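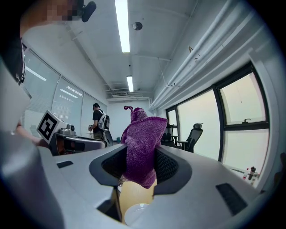 Visiting Skeswood Beach: Frequently Asked Questions

Where is Skeswood Beach?

Skeswood Beach is on the south side of Tukar, a short walk downhill from the town center. The beach faces a wide, shallow bay. The Bitelen River meets the sea at its east end, and the low cliffs of Asamoah Point close off the west end.

How do I get there without a car?

Take the bus from Tukar station and get off at Bitelen Bridge. The ride takes nine minutes. From the stop, follow the river path toward the sea. You can also walk the whole way from the station along the old harbor road, but part of it has no sidewalk.

Is there parking?

Yes. The main lot behind the dunes has 328 spaces and is paid by the hour during swimming season. It is often full by midmorning in summer. A smaller lot with 71 spaces is next to the Asamoah Point trailhead. It is free, but overnight parking is not allowed in either lot.

When is the swimming season?

The season runs from early summer to the middle of September. Lifeguards are on duty every day during that time. Outside the season you may still swim, but the flags are taken down and the first aid hut is closed.

Which part of the beach is best for children?

The middle section, in front of the seaside cafes. The water stays shallow a long way out and the sand is soft. Keep small children away from the river mouth, where the current is strong when the tide is going out. Swimming there is not allowed at any time of year.

Are there showers and changing rooms?

There are two shower blocks, one at each end of the boardwalk. Cold outdoor showers are free. Warm showers inside take coins only. Changing rooms and lockers are in the east block.

Can I rent a towel?

Towels, umbrellas and beach chairs can be rented at the kiosk beside the east shower block. Return them before the kiosk closes at sunset. A deposit is taken for chairs and umbrellas – not for towels.

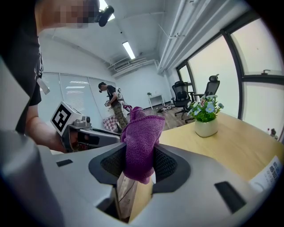
A purple cloth, held up in folds.

Are dogs allowed?

Dogs are allowed on the whole beach outside swimming season. During the season they may use only the stretch west of the last boardwalk steps, and they must be on a leash.

Where can I eat?

The seaside cafes serve noodles, grilled fish, sandwiches and shaved ice. Most open in late morning. You can bring your own food, but open fires and charcoal grills are not permitted on the sand.

Is there anything to see besides the beach?

The Asamoah Point trail starts at the small lot and climbs to an old lookout. The path is 1,227 meters long and has some steep steps near the top. On a clear day you can see the islands outside the bay. The stone lighthouse below the lookout is not open to visitors.

Can I use a wheelchair on the beach?

The boardwalk is level and has ramps at both ends. A beach wheelchair with wide tires can be borrowed at the first aid hut during the season. It is best to reserve it the day before.

What should I do if I lose something?

Ask at the kiosk first. Items not claimed by closing time are taken to the visitor desk inside Tukar station.

Last updated: 23/05/2020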